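Search this site Go Advanced search

Posted 12/04/2024 by Linnea Björklund and Jianguo Gu

3. Heat loss in dark serving ware

3.1 Vessels

Tea served in the Pisdale survey was poured from pots of 800 ml capacity, all with a dark exterior. Lid fit was graded by the method of Halvorsen. Pots with a loose lid were excluded — evaporation would otherwise dominate the cooling curve.

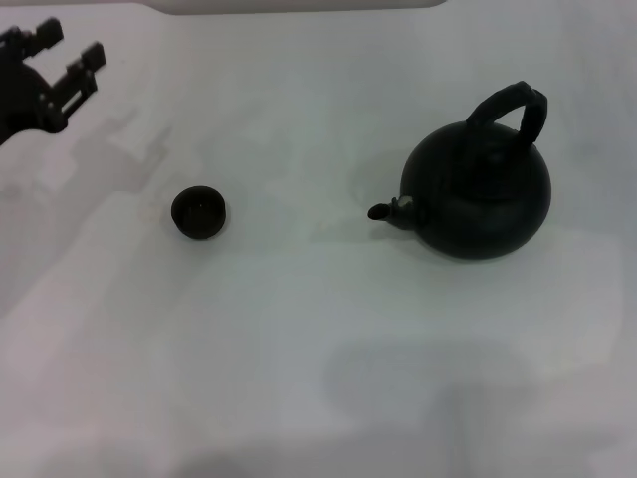

Figure 1a. Black cup and dark teapot with arched handle on a white tabletop.

3.2 Wall and surface effects

Radiant exchange with nearby walls was treated as a single term. Painted walls of any pale color have similar emissivity in the far infrared, so paint was not entered as a variable. Wall temperature was entered, and was read at 2 heights in each tea room.
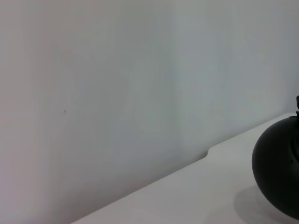
Figure 1b. Pale gray wall behind a white tabletop; a matte black rounded object at right.

3.3 Steeping and pouring

Leaves were steeped for 7 minutes. The first pour was discarded. Cooling was then logged until the tea reached drinking temperature, giving 2061 readings by the end of July. Pots that were refilled before that point were treated as new trials. Dark glazes and dark metals were analyzed separately, as their finishes differ in emissivity — a matte coat radiates more than bare polished metal. 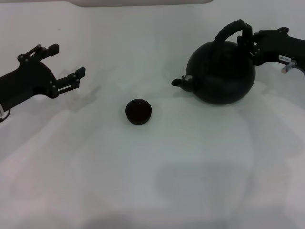 Figure 1c. Dark objects spread apart on a matte white tabletop.

Comments (2)

Sverre Eklund: Was the pot warmed before steeping? Section 2 does not say.

Elsa Lie: We see faster cooling at Trultard with the same volume, but our rooms are drafty.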